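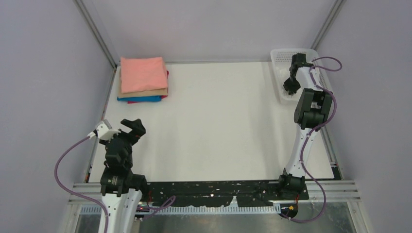

Lenthorpe folding cloths and white basket

I've been selling household bits for long enough to know that a cloth is the thing people ask me about last and then come back for first. So I've given these their own page at long last!

The cloths come in four colours: salmon pink, beige, bright blue and red. I fold them all the same way and keep them in a stack at the back of the table, pink on top, with the basket over in the other corner. It's how I have mine at home too (well, on a good week). You can order a single colour or one of each, and if you want three blues and a red just put it in the notes box and I'll sort it out.

What I use them for

Pretty much everything. Pink is for the kitchen worktops, beige for dusting, blue for the bathroom and red for the floor and anything the dog has been near. You don't have to copy me, of course — my friend Yaa Agyeman does hers by day of the week and won't hear a word against it. I do think having more than one colour helps, especially if there are children or lodgers in the house who will grab whatever is nearest.

The basket

It's white plastic with rounded corners and a good wide rim, so there's something to get hold of when it's full. The sides have rows of little holes in them and it gets narrower towards the bottom. I put the used cloths in it through the week and carry the lot to the machine on Sunday. It would do just as well for pegs, bath toys or potatoes!

I used to stock the Ernuletti basket as well, but the rim was thin and I had a few grumbles, so I've stopped. Please don't email me asking for the old one, I really haven't got any left.

Washing

Wash at 30 the first time and keep the red one separate until you've seen how it behaves. No fabric softener, it makes them slide about on the worktop without picking anything up. They dry quickly on a radiator or over a door. Mine go a bit wonky at the edges after a while and I just pull them straight while they're damp.

Ordering

Cloths are sold singly or as a set of four, and the basket is separate. If you order both I'll put the cloths inside the basket and send it as one parcel, which saves you paying postage twice. Orders go out within 2 working days. Eldana Alemayehu does the packing and she's very quick, so if you need to change a colour, ring in the morning.

We've now sent out more than 2000 of the cloths, and blue is miles ahead. Beige is running low and the next lot is due in January.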